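Trodow Table Settings Trial: Progress Report to Rumeck
Prepared by Efe Garba, 2nd September
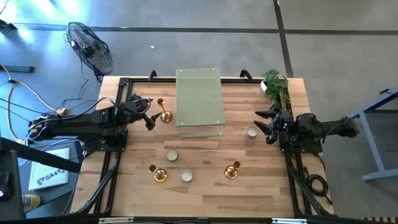 The candle display work is behind where our June plan said it would be, and I would rather say so now than dress it up. The question you funded was simple enough: can the Msimang shops have one tabletop display that any staff member can put out the same way every time? We settled the contents early. Brass candlesticks, white candles in short glass holders, a raised shelf and a bit of greenery. I signed off on that list and still think it is too much for a table this size. With the green perforated shelf standing on its clear legs at the middle of the far side, the three candlesticks and three candles have to share what is left, and laid out across the planks they look like stock waiting for a price sticker. Yetunde Akande disagrees with me and says the spread is only a starting point.

What has been done

The layout card is in its second draft. Olumide Nnaji wrote the first one, which ran to two pages. I doubt anybody on a shop floor would read past the first paragraph. The new version is one page with a drawing. It says which pieces go on the shelf, which stay on the table, and how much bare wood to leave in front.

We also agreed on the shelf. Ikov offered a taller one and I turned it down. The sage green is fine against pale wood. I was less sure about the clear legs, which I expected to look cheap, but they do keep the thing from feeling heavy. The holes in the top are a different matter. Ebuka Oyewole likes them. My guess is that they will collect wax and dust, and we have no cleaning instructions yet.

What has not been done

The plant is unresolved. It has been living at the far corner, to the right of the shelf, where it does no harm and not much good. The card calls it "optional," a word I have asked to have removed. Either the shops buy a plant or they don't.

We have not tested the card with people who had no part in writing it. Osaze Abubakar has asked for 10 shop staff to try it cold. Until that happens I would not put any weight on our claim that the layout is easy to repeat. The team finds it easy, but the team has been looking at these candlesticks since June.

Money

Spending is inside the budget, mostly on account of the staff trial not having started. Please don't read that as a saving. The brass pieces cost more than we allowed for, and I have asked whether a plainer metal would do. The answer so far has been a long silence.

Next steps

Yetunde will bring two arrangements to the next review, one using everything and one with a single candlestick and candle taken away. I expect the smaller one to win. Olumide will add a cleaning note to the card. Osaze will confirm the names for the trial, and if he can't get all 10 we will let you know before going ahead with fewer.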